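Week 5 Notes: Reading the Nutrition Label Without Losing Your Mind
Food and Health for Non-Majors
Jana Engelhardt

Okay, picking up where we ran out of time. I had gotten as far as serving size and then somebody asked about coffee creamer and we never came back, so the first part of these notes is the stuff I meant to say in the last ten minutes of class.

Serving size first. The serving on the label is based on what people typically eat in one sitting. It isn't advice. I hear "but the box says I should have one cup" every single term, and the box is saying no such thing! It's a measuring unit, like a mile. You can walk half of one or you can walk three. What matters is that every other number on the panel hangs off it, so if you pour yourself double, you double everything down the column — calories, sodium, fiber, sugar, all of it.

Now, two products with different serving sizes can't be compared straight across. Say one granola lists a serving of 60 grams and another lists 30. The second one will look like a miracle food until you notice. Get both down to the same weight and then compare. I want you to do this by hand at least once before you let your phone do it.

Percent Daily Value. This is the column on the right, and it's the one I use most when I'm shopping (I am a slow shopper, ask my family). The quick rule is that 5 percent or less is low and 20 percent or more is high. Whether you want low or high depends on the line you're reading. High fiber, great. High sodium, maybe put it back, or maybe have it and go easy at dinner. The percentages are built on a 2,000 calorie day, and plenty of you eat more or less than that, so treat them as a way to compare products and don't go adding them up to a perfect hundred.

Total sugars and added sugars. These confuse everyone, including me the first time I saw the newer label. Total sugars is everything: the lactose in the milk, the fructose in the raisins, and whatever got stirred in at the factory. Added sugars is indented underneath and it's only the stirred-in part (plus things like honey and syrup). So the line reads "Includes 10g Added Sugars," and those 10 grams are already inside the total. Please don't add them together on the quiz. Half the class did last January and I was sad the whole way home.

Plain yogurt is the best one to practice on. It'll have a decent number for total sugars and a zero for added, and that's just the milk. Then look at a vanilla one next to it.

Fiber. Adults are generally short on it. The Daily Value is 28 grams, and most people in this room, going by your food logs, are at 16 or so on a good day. Beans, oats, berries, whole wheat, the skin on your potato. If you're going to raise it, go up over a couple of weeks and drink more water while you do. Kalliopi Delić is coming in for the second hour of our next class to talk about this from the clinic side, and she's very funny about prunes, so don't skip.

Ingredient list. It goes in descending order by weight. The trick to know is that sweeteners can be split up. A product might have sugar, then corn syrup, then brown rice syrup, each one sitting modestly down the list, when together they'd be up near the top. That's why I have you read the list and the added sugars line together. Also, "made with whole grain" on the front only tells you there's some in there. Look for the word "whole" in the first ingredient.
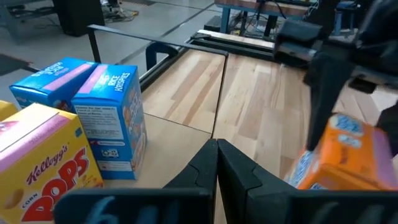
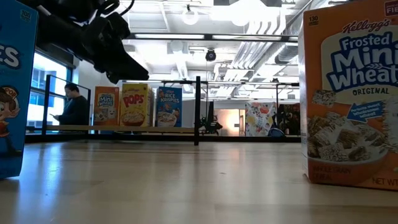
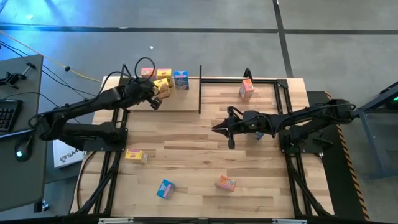 Front-of-package claims, then. A few of these have legal definitions and a lot of them don't. "Good source of" means 10 to 19 percent of the Daily Value per serving. "High in" or "excellent source of" means 20 percent or more. "Reduced sodium" means at least 25 percent less than the regular version, and the regular version of soup can be very salty indeed. "Wholesome" and "simple" mean whatever the marketing department felt that morning.

For next time:

Read the rest of the chapter on carbohydrates. Skip the glycemic index section, we'll do it together.

Bring 2 labels from the same kind of food, with the ingredient lists attached. Bread and crackers work well. Photos are fine if I can read them.

Write half a page on which of the two you'd buy and why. Price and taste are allowed as reasons! I'd much rather read "this one tastes like a sponge" than a paragraph you think I want.

Food logs are due at the start of class, on paper.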